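Noiphan Recipe Cards

Noiphan is a set of 1517 handwritten recipe cards typed out as plain text. The cards come from two towns, Sterkoncombe and Farkcombe. Spelling is kept as written, including the mistakes.

Files

cards.csv has one row per card. towns.csv lists the town for each card number.
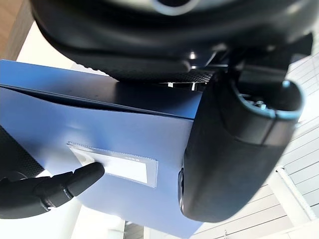 Known problems

Over 200 cards give no oven temperature, and the field is left blank. Version 2 fixes the swapped columns in towns.csv. Fractions are stored as text.

License

Free to use with credit to Skurka.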